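Workshop notebook, Ekham, 1 October 2021

Started the day with a big pot of tea and the good intention of getting the bin bench sorted before anything else landed on it, and for once I more or less managed it. I'm writing this up at some length because whoever picks up the notebook after me will want to know where things have gone, and because I have a habit of moving something sensible to somewhere even more sensible and then losing it for a month.

First, the table. The pale wooden top had got into a sorry state over the summer - rings from mugs, a smear of something sticky at the back, pencil marks from at least two lots of measuring that no longer mean anything. I gave it a going-over with warm water and a drop of washing-up liquid, then a dry cloth, then left it alone while I did the post. The pencil came off with an ordinary rubber. The sticky patch needed a plastic scraper and a bit of patience, and there is still a faint shadow of it if you get down and look along the surface, but I can live with that.

It also rocked. I had been putting a folded bit of card under one leg since we moved in and telling myself it was fine. Took the card out, found the foot on that leg had wound itself nearly all the way in, wound it back out and checked with the short level both ways. Good as gold now. If it starts again, please try the foot before reaching for the card!

Next, the grey metal bin. We have gone back to the large open one and I am very happy about it. The plastic crate from Skanness was lighter to carry, I'll give it that, but the sides bowed whenever it was leant on and the floor of it was never flat, so bars would roll into the dip and sit there together like sausages in a pan. With the metal one they stay more or less where they are put. It is noisy, mind you. Drop a bar in from any height and you hear it in the corridor. I did wonder about lining it with felt, and cut a piece, and then decided against it for the time being because the felt rucks up and I'd only be flattening it again every ten minutes. The piece is rolled up on top of the tall cupboard if anyone wants to have a go.

Measured the inside while I was at it, corner to corner, as the old figures in the front of this book were for the crate. The short side came out at 35 cm and the long side at 56 cm. I've crossed through the crate figures but left them readable.

Then the bars. These are the reddish-brown ones from the Sisay delivery, and I do like them - a nice warm colour against the grey, and easy to find when one goes on the floor, which on that dark carpet is a real blessing. (The black offcuts we used in spring were a misery. I am sure there are still some under the radiators.) I went through the whole box and wiped each one, since they arrive with a fine dust on them that gets into everything. The dust sits in the grooves on the ridged faces, so a cloth alone won't shift it and I used the old nail brush, going lengthwise. Tap water only. I tried a little of the Uveo cleaner on a spare and it left a dull patch, so that bottle has gone back under the sink and should stay there as far as these are concerned.

The box label says 59 and I have no quarrel with it. Any with a chipped end I have put to one side in the biscuit tin, as they are perfectly good for trying ideas out on and it would be a shame to bin them. Stock number for re-ordering is 3,478, which I write here because the label is already peeling and I can see it ending up stuck to the bottom of somebody's shoe.

How many to have out at a time? I've gone round and round on this. A full heap looks splendid and is a nuisance to work with, as you can't tell which bar is resting on which, and every time one is moved two others shift. A very few, well spread, is calmer, and I learnt more in a quarter of an hour of that than in the whole of the previous afternoon. So my suggestion is to begin with just a few on the bottom of the bin, each at its own angle, and only add to them once that is going nicely. Please don't line them up neatly. I know it's tempting, I did it myself without thinking, and then had to go back and muddle them up again.

Hoovered the carpet after lunch. It shows every speck, that carpet, and we'd trodden a fair bit of Sisay dust into it between us. The hoover bag is full now and I couldn't find the spares - they used to be in the drawer with the tape. If you've seen them, leave a note on the door.

Still to do in October: find a lid or a cloth to go over the bin overnight, so the dust doesn't settle back in; put a proper label on the bar box; and ask Skanness if they want their crate back or if we may keep it for packing material, for which it would be ideal. 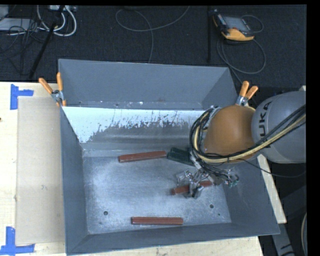 Oh, and the short level is back on its hook by the window, so there's no need to borrow the one from next door any more. The long one I haven't seen since we did the shelves, and I'll have a proper look for it when I go up the ladder for the felt.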